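Abolish the Acting Governor

When the governor of Mersha Province resigned in November, the office passed to an acting governor, as it had after 3 of the previous vacancies. The provincial code says an acting appointment ends when a permanent governor is sworn in. It does not say when that has to be. The present acting governor has now held office for 332 days, longer than the last permanent one did.

The arrangement has a military origin. Mersha was administered from the garrison at Uneck until the civil code was adopted, and the garrison commander's deputy took over whenever the commander was recalled. In an army this works well enough. The deputy has the same orders and the same superior, and the superior has a direct interest in sending a replacement. The drafters of the civil code copied the deputy clause almost word for word. They left out the superior.

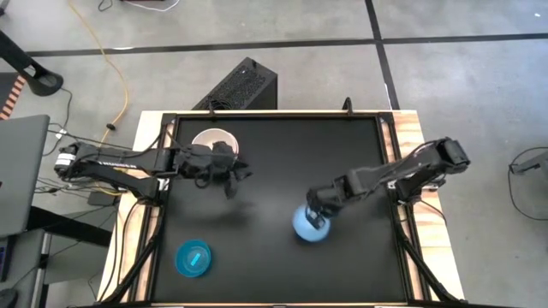
Bowls on a black work table, with two robot arms.

The result is an officer with full powers and no term. Under the code, an acting governor may sign contracts, dismiss district heads, call out the reserve constabulary, and issue the annual budget order. A permanent governor can do the same things, but must first be confirmed by the assembly and must appear before it twice a year. The acting governor is exempt from both duties. The exemption made sense when a vacancy was expected to last a few weeks. Over a period of months it removes the only regular check the assembly has.

Defenders of the present text make two arguments. The first is continuity. A province with a border crossing and a garrison town cannot be left without someone who can give orders. I accept this. It is an argument for having a substitute on the first day, and it says very little about the hundredth. The second is that a fixed limit would force the assembly into a poor choice. The record in Clinau, where the limit is 100 days, does not bear this out. Clinau has filled 2 vacancies under its rule, both inside the limit, and both governors served full terms.

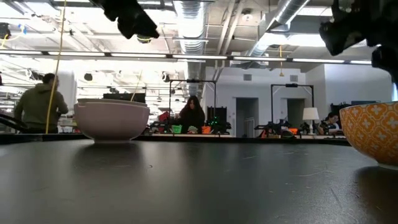 Pink bowl and orange patterned bowl on a black tabletop.

The Pulidberg draft, which the assembly will take up next session, goes partway. It requires the acting governor to appear before the assembly and bars the dismissal of district heads during a vacancy. It sets no limit on the length of the appointment. I think this is a mistake of order. Restricting the powers of a substitute while leaving the term open gives the province a weak governor for an unlimited time. A short term with nearly full powers would be safer and easier to enforce, as a court can read a calendar more easily than it can sort routine orders from exceptional ones.

My proposal is to amend the clause in one place. The acting appointment should lapse after 100 days, with no renewal, and the powers should then pass to the presiding officer of the assembly until a governor is confirmed. The presiding officer would have good reason to schedule the vote.

The title itself should go as well. "Deputy in charge" is what the garrison used, and it described the job correctly.

Comments (4)

borderline_reader
The Clinau comparison is thin. Two vacancies is not a record.

T. in Uneck
Giving the powers to the presiding officer puts the assembly in charge of the constabulary. Has the author thought about that? I would rather see it go to the senior district head.

oldcode
The deputy clause was not copied from the garrison rules directly. There was a transitional ordinance in between, and it did have a time limit. It was dropped in the final reading.

borderline_reader
@oldcode do you have the section number? I can only find the final text.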